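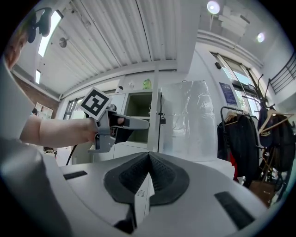

Remo Pichler
Workshop and building maintenance editor

Cleaning and lighting under a corrugated ceiling

A white corrugated ceiling reflects well when it is clean and badly when it is not. Dust settles on fixing heads, on laps between sheets and on the upper face of anything attached to the ribs. The flat parts stay fairly clean by themselves. A ceiling fitted with a mix of light panel, wall strip and small dome lamp needs a slightly different method for each item.

Before starting

Switch off the lighting circuit at the breaker and let the fittings cool. Cover benches with a sheet. Wear eye protection, as everything loosened overhead comes down. Work from a platform with a level footing. A leaning ladder has nothing firm to rest against under thin sheet.

Dry pass

Always clean dry first. Use a soft brush on a vacuum extension and move along the ribs, never across them. Brushing across the ribs throws dust from one channel into the next and doubles the work. Start at the end farthest from the door. Finish each channel before moving on to the neighboring one.

Compressed air is not suitable indoors. It moves the dust to the shelves and into the lamp housings.

Wet pass

Mix a mild, non-abrasive detergent in lukewarm water. I use Clandent at half the strength given on the bottle. Wring the cloth until it does not drip, then wrap it around a foam paint roller of a width that seats in the channel. Wipe, rinse the cloth, wipe again with clear water. Keep moisture away from screw holes and cut ends, where coated steel starts to rust. If rust is already present, sand the spot, prime it and touch it up with a matte white metal paint. Gloss paint produces glare lines along the ribs.

Light panels

Wipe the diffuser with a barely damp microfiber cloth. Solvents and glass cleaner can haze plastic diffusers permanently. A panel that has yellowed will not come clean and should be replaced.

Placement matters on ribbed sheet. A strip mounted parallel to the ribs gives an even wash. Mounted across them, it casts a row of shadows that is tiring to work under. Wall strips set lower down fill in the shadow a person casts on the bench, but they should sit outside the direct line of sight.

Dome lamps

Remove the cover, shake out the insects and wash it in the sink. Dry it completely before refitting. Check the gasket. A flattened gasket lets dust back in within 2 months. The Pronberg 848 gasket cord can be cut to length and fits most small round covers; join the ends with a diagonal cut.

Interval

Twice a year is enough for light assembly work. Woodworking shops need the dry pass every 2 weeks and the wet pass every June, when windows can stay open for drying.

Reader note from Anikó Kun: on sheets with a deep profile, a radiator brush reaches the corners better than a vacuum brush. I have tried it and agree. Use one with synthetic bristles.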